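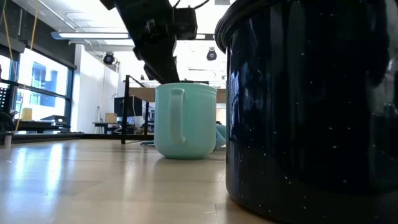 Gripper right over the rim of the mint mug. Hovering is the part we're good at.

OK, arm update, because a few of you asked and I've been bad at posting. We're still in the shared shop in Pranville, still on the big wood table, still arguing with the wrist joint.

Quick recap if you're new: I'm building a tabletop arm called Malhotra (named after the street I lived on when I started it). The goal is boring and I love it – pick up a mug, put it down somewhere else, don't break the mug.

Current problem is the fingers. The first set I printed was too skinny and bent like noodles. The new ones are chunky, they look like toy bricks, and they're SO much better. Added 10 hours of print time, worth it.

Second problem is shine. The tabletop is glossy and we get a ton of daylight from those windows, so my mug finder sometimes thinks the reflection is part of the mug. Then it aims low. Then I yell and hit the stop button.

The speckled enamel pot is the next level up, by the way. Dark, shiny and way too big to grab, so the job there is just don't bump into it. I set a 50 mm keep-out zone and I'm already thinking that's stingy.

Someone asked what I'm running. Motion planning is my own messy code, logging goes through Rerport (a little tool I wrote last year, it's ugly, no you can't have it yet). Motor drivers are from Cultance. I've cooked one so far, totally my fault, wired it backwards at midnight.

Cable routing, ugh. They still loop out up at the motor housing and I keep meaning to clip them down. I bought a bag of 1000 zip ties and have used 13 – no excuse at all.

Plan from here: finish the grip force tuning, redo the cables, then try for a full pick and place with water in the mug. I'd like that done by December. Half full to start with, I'm not crazy.

If anyone has a good trick for glare that doesn't involve covering up a nice table, please reply! I've tried a bedsheet over the windows and the rest of the shop hated it.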